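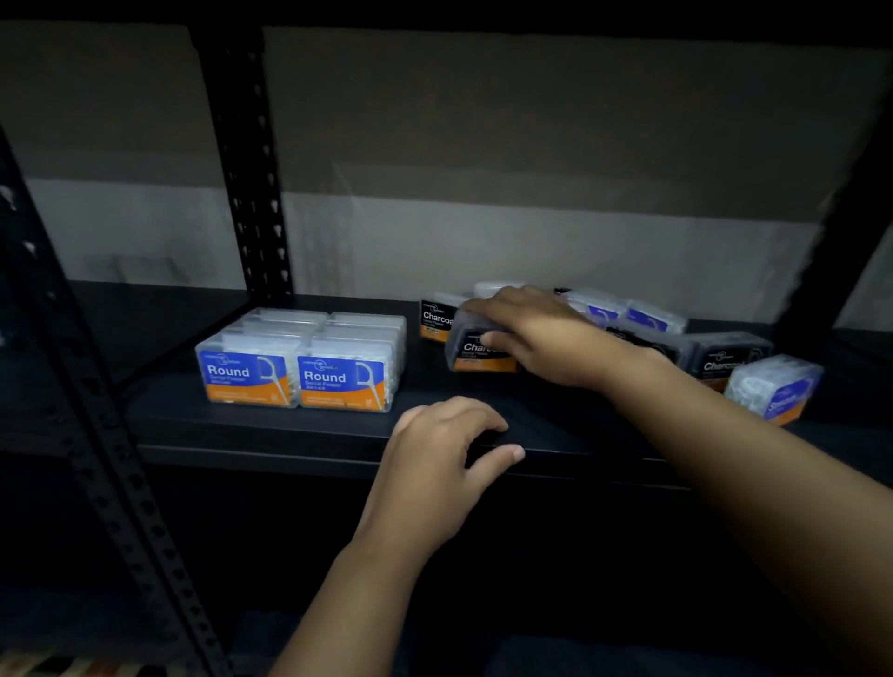 Cilach Shelf Notes

README and data card
Version 2, last changed 2018-07-08
Kept by Wanting Jin

What you've got

Cilach Shelf Notes is a plain written record of how small boxed goods are kept on the shelves of a stockroom in Brastetden: what each thing is, which shelf it lives on, how it has been stacked, and what can be read from the front without picking it up. It's mostly bathroom and chemist's goods, the sort of small things that come in small boxes – floss picks, plasters, cotton buds, soap, combs, travel toothbrushes and a great deal else that slides about when you look at it sideways.

There are 1,251 entries in the main file. Each entry is one product on one shelf at one visit, so the same floss picks may turn up several times if they moved, or if the stack changed shape between visits. A second file holds the free remarks, 2,505 lines of them, which tells you something about the person writing them. I tried to be brief, and then I would find a box turned on its side and want to say so.

I began this because I was forever being asked where things were, and the old list only gave a product and a bay. That's fine for a carton of bottled water. It's not much use when you are looking for a small clear box among other small clear boxes and the shelf is dark. So the notes pay a lot of attention to what a shelf looks like when you are standing in front of it with your hands already on it, wanting to get on.

The shelving

The racks are dark metal, the common sort with uprights punched all the way down so that the shelves can be hooked in at whatever height you like. In the notes every upright has a letter and every shelf has a number, counted from the bottom. I count from the bottom because the top shelf in some bays has been taken out and put back more than once, and the bottom one stays where it is.

Sixty shelves are covered. They are not all the same depth, and the depth column was filled in with a tape measure on the first round and then checked by Stevano on the second. Where we disagreed I have kept Stevano's figure, as he is the more patient of the two of us with a tape.

Please bear in mind that black shelves are hard on the eyes. The flat of the shelf gets a little shine along the front edge if the light is kind, and behind that everything sinks. Low shelves are the worst. If an entry has "dim" in the light column, treat anything said about the back row with a pinch of salt, and have a look for yourself before you order more.

What's in each entry

Every entry has the same columns, in the same order, separated by tabs.

shelf: the upright letter and the shelf number, such as C3.

goods: an ordinary name for the thing, in the words you would use to ask for it. We write "floss picks" and leave "interdental cleaning products" to the invoices.

label words: the big words on the front, copied exactly as printed, capitals and all. If there is a second, smaller line it goes after a slash. So a floss pick box comes out as Round / Dental Flosser.

label colours: two or three plain colour words, from top to bottom. For the same box that is blue, orange.

container: clear box, card box, tub, tube, bag, or other. "Clear box" means you can see the contents through the sides, and it doesn't say anything about what the box is made of beyond that.

boxes: how many there are. This is a stock record, so we do count, but only what can be seen and reached. A number followed by a question mark means the person writing wasn't sure there was nothing hiding behind.

arrangement: block, row, single, leaning, scattered, or mixed. More on this below, as it is where all the arguments were.

light: good, fair or dim.

remark number: the line in the remarks file, if there is one.

On arrangement, at some length

I hadn't expected this column to be difficult. A stack is a stack, I thought. But shelves in use are hardly ever one thing or the other, and the commonest state of a shelf of small boxes is a neat part at one end and an untidy part at the other, where people have been taking from it or putting things back in a hurry.

A block is two or more boxes set together so that the fronts line up, with others stacked on or behind them. A row is one deep and one high. Leaning is for boxes resting on something at a slant, often an upright or a neighbour. Scattered means the boxes are apart and facing different ways. Mixed is for the half and half sort I have just described, and whenever you meet "mixed" there ought to be a remark telling you which end is which.

The floss picks make a good specimen. A dozen boxes on one shelf, with a tidy stack at the left and the lot of them uneven when taken together, goes down like this:

goods: floss picks
label words: Round / Dental Flosser
label colours: blue, orange
container: clear box
boxes: 8
arrangement: mixed
remark: neat block at left, two boxes side by side at its front, labels facing out

In version 1 the same shelf might have been put down as "block" by me and "scattered" by Stevano, and we would both have had a case. We went back over more than 60 of those disputed entries together, with tea, and "mixed" was what came out of it. If you are still using the first version, I would gently suggest you stop.

How the notes were taken

One of us stood at the shelf and said what was there, and the other wrote. We swapped at the end of each bay. Nothing was straightened first. I do want to be firm about that, as the temptation is very strong (you see one box crooked and your hand goes out to it before you've thought), and a record of shelves that have just been tidied is of no help to anyone who has to find things on an ordinary day. Once the entry was written we were free to put things right, and most of the time we did.

The large words on a label were always read from where we stood. Fine print was not copied. A good many labels have several lines of it at the bottom in very small letters, and we found that two people reading those aloud to each other in poor light will produce two different things, neither of them right. If you need ingredients, quantities or makers' addresses, pick the box up.

Drawings on labels are mentioned in the remarks only where they help you find the thing. A pale picture of a floss pick on a blue ground is a great help from a few steps away. A small logo is no help at all, so logos are noted as "logo" and left at that.

Small matters that may trip you up

Clear boxes show their contents, and the contents are often white, so a box standing with its label to the wall can look like cotton buds when it is floss picks. We have caught ourselves out with this. Entries written from the side or the back of a box have "no label seen" under label words, and the goods column then has a question mark.

The letters J and I were both used for uprights at first and looked the same in Stevano's handwriting. All the J entries have since been moved to K. There is no J.

Walls behind the racks are grey in more than one shade, with marks and smudges in places. I mention it because some remarks say things like "behind the box, by the smudge", and you would be right to wonder. I have left them in. They made sense at the time and a few of them still do.

Odds and ends that don't belong on a shelf, such as a cloth, a pen, somebody's gloves or a scrap of wrapping, are not entered as goods. They may get a remark if they are in the way.

The Sfakianakis bay is the one at the far end, named after the family who had the building before, and its shelves are set closer together than the others. Two boxes high is usually the most it will take. Please don't compare its stacks with those in the other bays and decide we were being lazy.

What it's good for, and what it isn't

People have used the notes to plan where new goods should go, to work out which shelves get untidy soonest, and to write better shelf cards. It would suit anyone who would like a homely set of short descriptions of everyday objects and where they are put. The wording is steady enough to search, and the remarks are pleasant to read if you like that kind of thing, which I do.

It isn't a price list and there are no prices in it. It doesn't tell you how fast anything sells. The counts belong to the moment of the visit and will be wrong by now, so don't order from them. Nor should you take it as any sort of advice on which floss picks or plasters to buy. We have written down what the boxes say and how they stand, and we haven't tried the contents.

Files

shelfnotes.txt is the main file, with the column names on the first line.
remarks.txt has the remarks, one to a line, numbered.
shelves.txt gives the width, depth and height of every shelf, in centimetres.
changes.txt is the list of corrections, newest at the top.

Changes in version 2

"Mixed" added to arrangement. Light column added, and filled in for the older entries on a second visit to each bay. Upright J renamed K. "Plastic box" and "see-through box" both turned into "clear box". A number of doubled entries for soap removed, all of them mine.

Still to do

The next full round is planned for November, when the winter goods come in and half of the low shelves have to be moved up a notch to make room. I would like to add a column for which way the labels face, as it keeps creeping into the remarks. Stevano would like a column for dust. We are still talking about it.

Using and correcting the notes

You are welcome to copy the files, change them and pass them on. Keep this README with them if you can, since the column names make little sense without it. If you find a mistake, send me the shelf number and the remark number along with what you think it should say, and I'll go and look at the shelf.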